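Informe de la visita a la feria de horticultura ornamental de Zastthorpe

Delegación de la Escuela Municipal de Jardinería

En el mes de abril, una delegación de esta Escuela asistió a la feria de horticultura ornamental de Zastthorpe, invitada por la dirección del certamen. Integraron la delegación la jefa de estudios, Areti Kontogiannis, el profesor de botánica aplicada, Berhanu Feyisa, y 42 alumnos de segundo curso. El presente informe recoge los aspectos de mayor interés docente y se remite al claustro para su conocimiento.

Recepción y organización

La apertura de puertas tuvo lugar a las nueve de la mañana. La recepción corrió a cargo de Eirini Gkikas, responsable de relaciones con los centros formativos, quien expuso el reparto de los 82 expositores en dos pabellones cubiertos y un recinto exterior destinado a árboles y arbustos de gran porte. Los grupos escolares disponían de un itinerario propio, con entrada por la puerta norte, que evitó esperas durante la mañana. La señalización del recinto exterior, en cambio, resultó insuficiente, y dos subgrupos llegaron con retraso a la primera demostración.

Viveros Papadakis

El vivero Papadakis presentó su colección de aromáticas y vivaces de bajo consumo hídrico. Prodromos Ververidis, encargado de propagación, explicó el procedimiento de esquejado de lavandas y salvias, las proporciones de perlita y fibra de coco empleadas en bandeja y el calendario de endurecimiento previo a la venta. El vivero conserva un fondo de 2.000 plantas madre, renovado por turnos. Los alumnos pudieron preparar sus propios esquejes y trasladarlos a la Escuela, donde permanecen en el invernadero pequeño bajo nebulización.

El señor Ververidis insistió en la desinfección de las tijeras entre lote y lote, práctica que el profesor Feyisa propone incorporar por escrito a las normas del taller.

Sustratos y riego

La firma Ondent mostró una gama de sustratos sin turba. Se solicitaron muestras de cuatro mezclas para ensayarlas con plantas de temporada durante el próximo trimestre. En materia de riego, Skendero exhibió programadores de sectorización para jardines públicos; su precio excede el presupuesto disponible, si bien la documentación técnica será de utilidad en el módulo de instalaciones.

Conferencia sobre polinizadores

A mediodía, Antigoni Tzanetos dictó una conferencia sobre mariposas diurnas y nocturnas en el jardín urbano. Recomendó escalonar las floraciones, mantener plantas nutricias para las orugas y reservar una franja sin siega hasta el final del verano. Señaló asimismo que las polillas reciben poca atención en los planes de plantación municipales, pese a su papel en la polinización de especies de floración nocturna.
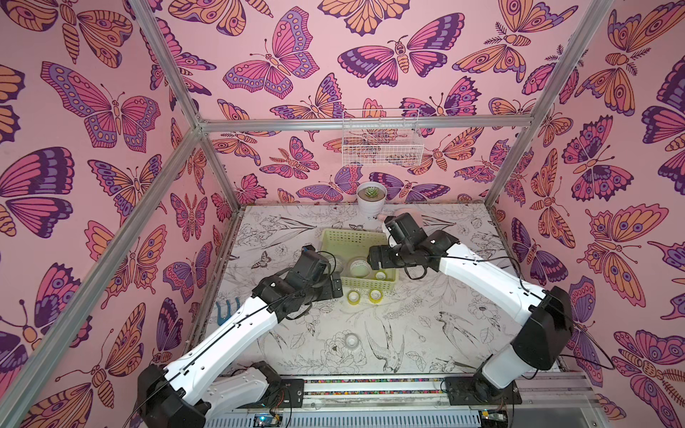
Propuestas al claustro

Se propone repetir la visita el próximo curso, con reserva anticipada de las demostraciones de poda, y destinar el bancal oriental de la Escuela a una plantación para polinizadores. La memoria de gastos se adjunta en documento aparte.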